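About Us

Hi, and thanks for clicking through! I'm Roswitha Hagedorn, and I started Plostberg with Detlef Nolte at a kitchen table covered in printouts. We still have the table (it's in the meeting room now, with the same coffee ring on it).

What we do is pretty easy to say and pretty slow to do. We gather examples that household robots learn from. Somebody wants a machine to find the kitchen, carry a cup to a side table or get past a half-open door, and before it can do any of that it has to have been shown homes, lots and lots of homes, from every height and angle you can think of. We make those homes on the computer, we steer through them, and we hand over the recordings with notes a person can read.

How we got here

Detlef and I met at a company that built warehouse software. He was the one who kept saying that warehouses were the easy part, and I was the one who kept telling him to go home. One April he showed me a little virtual apartment he'd put together in the evenings, two rooms and a hallway, and asked me to drive from the sofa to the sink. I got stuck behind a bookcase for most of an hour. I loved it. We gave notice that summer.

Our first rooms were awful, I have to say. Every floor was the same gray and every wall met every other wall at a perfect corner, and a system trained on them fell apart the moment it saw a rug. Then Joscha Böttcher joined us. Joscha used to design stage sets, and he has strong feelings about skirting boards. He gave us attics, split levels, crooked shelves, kitchens with too much stuff in them. We have 162 homes in the library today and he is not happy with at least 20 of them, so those keep going back to his desk.

What a working day looks like

Mornings are for driving. An operator sits down, picks a home and gets a written task like "go from the bedroom to the front door" or "find the lamp and stop beside it." Then they do it, by hand, the way a sensible person would. Each run is saved from start to finish, including the wrong turns. We used to throw the wrong turns out! Eylül Baysal talked us out of that in her second week. Her point was that a learner also needs to see someone back out of a corner, and she was right, and we've kept them ever since.

Eylül runs the operator team now. A run can be short, but a good batch is 500 of them, and she won't sign off on a batch until she has watched a fair share of it herself with her headphones on and her feet on the radiator. Last year's biggest set, Omwood, came to 2,880 runs and took us well into the spring. It's all houses with a lot of timber and glass in them, the kind of places where you look through one thing at another and lose track of which floor you're on. People find that confusing. Learning systems find it very confusing, so we wanted plenty of it.

Afternoons are for notes. Every run gets a plain sentence or two: where the operator was headed, what they did, anything odd. If a view doesn't show enough to be sure what something is, the note says so. "Gray soft thing on table" is a perfectly good note here. Guessing isn't, and Wolfram Voß, who checks the notes, will send it back to you with a very polite question mark. (I have a folder of Wolfram's question marks. It's thick.)

Who we work with

Mostly small robotics teams and university labs, plus a couple of bigger outfits who prefer not to be named on other people's websites. Bunum is our own viewing tool, and everyone who buys a set gets it along with the files, so you can scrub through a run and read the notes next to it. Esposito is the newer one, a smaller collection of stairs and landings that we're still filling up. If you have a staircase that drives you crazy, send us a sketch and Joscha will probably build it.

We don't record inside real homes and we don't buy other people's footage. Every room comes off our own machines, and every run was steered by someone on our payroll, sitting in a decent chair, with breaks.

Come and say hello

We're up two flights above a bike shop, and the doorbell sticks, so lean on it. We take on new operators twice a year. You don't need a technical background. Our best drivers have included a retired bus dispatcher and a florist, and both of them were better at it than Detlef. Write to us through the contact page and tell us a little about yourself, and Eylül or I will write back. 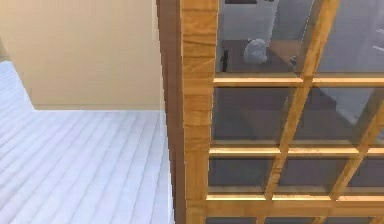

Computer-rendered room from our library, with wooden lattice and glass on the right and plank floor on the left.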